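Unit 4: Dismantling cells and the bench operator

Course notes, Automation at Work
Lucie Penner

4.1 Division of tasks
At the Alness refurbishing site, desktop computers were formerly stripped by hand from start to finish. Under the Petrenko scheme the work is split. The arm takes repeated moves at fixed points on the board. The operator opens the case, frees snagged cables and decides what is scrap.

4.2 The processor socket
Position and height differ between board types. Each type needs its own taught approach, stored under a board code.

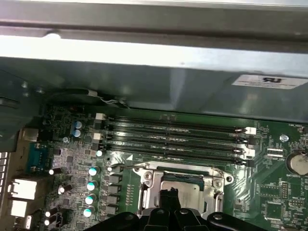 Gripper at the processor socket, in all three views.

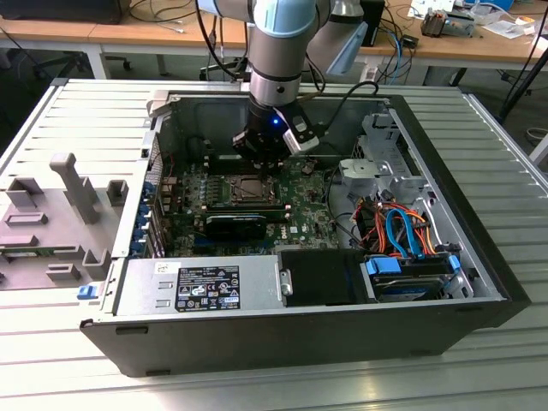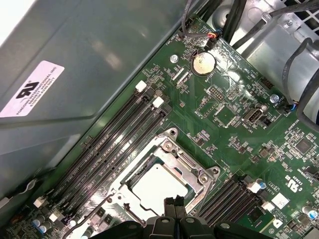
4.3 Effects on the job
Dezső Halász objects that the split leaves operators with the awkward cases only, and that a shift made up of exceptions is more tiring than one with easy units mixed in. He would have each operator strip 2 units per shift by hand to keep the skill.

Points to prepare:
- Who may change a taught approach, and who signs for it?
- Should pay grade follow units finished or faults cleared?
- Read the Vastevach agreement, section on retraining, before the seminar.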